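Last touched up on Tuesday, March 3, 2009. If your question isn't here, write to me and I'll probably add it.

# Sourdough Questions I Get All the Time

I bake bread at home in Karnden, I write about it on this site, and every February my inbox fills up with people who got a starter going over the holidays and are now staring at it with suspicion. I love these emails, I do! But I've typed the same answers so many times that it's time they lived on a page.

I'm a home baker. I've never worked in a bakery and my kitchen is small and drafty. Take all of this as one person's habits.

## My starter smells like nail polish remover. Is it dead?

Nope, it's hungry. Pour most of it off, feed what's left with equal weights of flour and water, and do that again twelve hours later. Mine went through a whole week of this when I was away in Melton and left it on the counter like a fool. It came back fine.

If you see pink or orange streaks, or fuzzy mold, that's a different story. Throw it out, jar and all if the jar is cheap, and start over.

## What about the gray liquid on top?

That's hooch. Some people stir it in and some people pour it off. I pour it off if there's a lot and stir it in if I'm feeling lazy, and I can't say I've ever tasted a big difference in the loaf.

## How often do I have to feed it?

On the counter, once or twice a day depending on how warm your house is. In the fridge, once a week is plenty, and I've gone three weeks without any drama. The night before I bake I take it out and feed it, and in the morning I feed it again. By early afternoon it's usually domed and bubbly and ready to go.

## Do I need to name it?

You do not. Mine is called Irnusano, after a word my neighbor's kid made up, and it has stuck so hard that I now write "feed Irnusano" on the calendar and guests think I have a lizard.

## What flour do you use?

For the starter, whatever unbleached all-purpose is on sale, with a spoonful of rye when I have it. Rye wakes a sleepy starter up like nothing else. For the bread itself I like a bread flour from the Kravets mill stand at the Saturday market – it's a bit coarser than the supermarket kind and soaks up more water, so if you're following my recipe with store flour, hold back a couple of spoonfuls of water and see how the dough feels before you add it.

Whole wheat works too. I wouldn't go past half for a first loaf, though. It gets dense, and then people write me sad emails.

## Can I have the basic recipe?

Sure! It makes one round loaf.

- 470 grams bread flour
- 320 grams water, lukewarm
- 90 grams bubbly starter
- 10 grams salt

Mix the flour and water and leave it alone for half an hour. Add the starter and the salt and squish everything together with a wet hand. Over the next 3 hours, give it a set of folds every half hour or so (grab an edge, stretch it up, fold it over, turn the bowl, do it again). Then let it sit until it's puffy and jiggly. Shape it, put it in a floured basket or a towel-lined bowl, and leave it in the fridge overnight.

Bake it in a very hot covered pot, 475 degrees, for 25 minutes. Take the lid off and give it another 20 or so at 450. I like mine dark. If you don't, start peeking after 12.

## Do I really need a scale?

I'm going to say yes. I held out for years with my measuring cups and my bread was a lottery. A cup of flour can be so many different amounts depending on how you scoop it! The cheapest digital kitchen scale you can find will do the job, and you'll end up using it for cookies and postage too.

## What kind of bowl should I use?

Any bowl that's big enough, really. Dough doesn't care. Ceramic holds its temperature nicely once it's warm, plastic is light and easy to scrape, and stainless is fine too in spite of what you may have read about metal and starters. What I do care about is size. You want the dough to fill a third of the bowl or so at the beginning, so it has somewhere to go and you have room for your hand while you're folding.
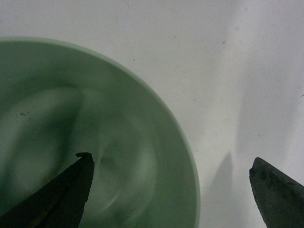
*A pale green bowl, from above.*

I also like a smooth curve inside with no sharp corner at the bottom, so my plastic scraper can follow it all the way around. Soak the bowl in cold water afterward, by the way. Hot water cooks the dough bits on and then you're chipping at them with a fingernail.

## My dough is a sticky puddle. What did I do wrong?

Possibly nothing! This dough is wetter than the kind you knead, and it feels awful for the first hour. Keep your hands wet, don't add flour, and do another fold or two. It should start holding together by the third set.

If it's still a puddle at the end, it may have sat too long somewhere warm. In July my kitchen gets so hot that I cut the rising time almost in half. Pour a puddle into an oiled pan, poke it all over, add olive oil and coarse salt, and call it focaccia. I've served that to company with a straight face.

## It never rose at all. Now what?

First suspect is the starter. Feed it and put a rubber band on the jar at the level where it starts. If it doesn't at least double within eight hours, it isn't ready to raise bread, so keep feeding it for a few more days.

Second suspect is a cold kitchen. I put my dough in the oven with just the light on when it's chilly. (Put a note on the oven door. I once preheated mine with the dough still in there, under a plastic lid. We won't talk about the smell.)

## Why is the inside gummy?

Either you cut it too soon or it needed more time in the oven. I know, I know, it smells amazing and you want a slice right now with butter. Give it 2 hours on a rack if you can stand it. If it's still gummy the next day, bake your next one ten minutes longer.

## Do I have to have one of those fancy heavy pots?

No. It helps, because the lid traps steam and the steam gives you that crackly crust, but I baked for ages on an upside-down cookie sheet with a roasting pan turned over the top. A pan of hot water on the lower rack works okay too. Be careful opening the door, it comes out at you in a cloud.

## What do I do with all the starter I pour off?

Pancakes! Also waffles, crackers, and a pizza crust that's really more of a flatbread. I keep a second jar in the fridge and scrape the extras into it all week, then Sunday morning the whole lot goes into pancake batter with an egg, a splash of milk, a little sugar, and half a teaspoon of baking soda. It foams up like a science fair.

Just don't pour it down the sink. Ask me how I know.

## How do I keep the bread fresh?

Cut side down on the board for the first day, then in a paper bag, then toast. Please don't put it in the fridge, it goes stale faster in there. If I know we won't finish a loaf I slice half of it and freeze the slices in a bag, and they go straight into the toaster.

## Can I freeze the dough?

I've tried it 3 times and the results were so-so, kind of flat with a tough crust. Freeze the baked bread.

## Is yours gluten free?

No, and please don't let anyone tell you that sourdough made with wheat is safe for people with celiac disease. It isn't. I've had a few questions about making a gluten-free starter with rice flour and I haven't done it myself, so I can't help much there.

## Will you mail me some starter?

I used to dry it on parchment and send out little envelopes, and it was fun until it took over the dining table. If you're near Karnden or can get over to the Melton market, email me and I'll bring you a jar. Bring the jar back, or another one about the same size. I'm always short on jars.

## Can I link to your recipe or print it for my class?

Yes to both, go right ahead. I'd like it if you mentioned where you got it, and if your class comes up with a better way to shape the loaf, send it along – mine still come out lopsided half the time.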